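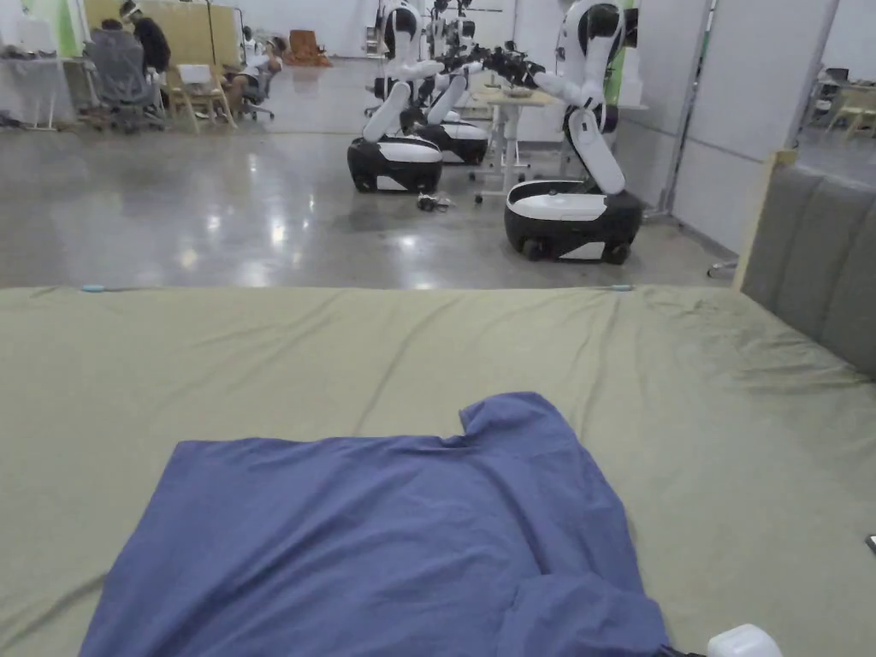
I have folded laundry on the bed for as long as I've had a bed of my own, and I'd like to speak up for it, even though my friend Mwajuma Shirima (a table folder, and very firm about it) thinks I'm ruining my back. She may be right! But a low, wide surface with a cloth thrown over it lets you lay a shirt out flat, face down, sleeves wherever they want to go, and smooth it with both palms before you make a single fold. Try that on a kitchen table with the mail and the fruit bowl crowding in on you.

I don't mind if the cover underneath is creased, either. People will tug a bedspread tight first, corner by corner, and by then half the evening is gone and the pullovers are still in a heap. Leave the wrinkles alone, I say, and fold on top of them.

My mother ironed everything, down to the dish towels, and I admired her for it and never once copied her. A November evening, the radio going low, one shirt after another turned into a soft square, and the socks can wait until morning.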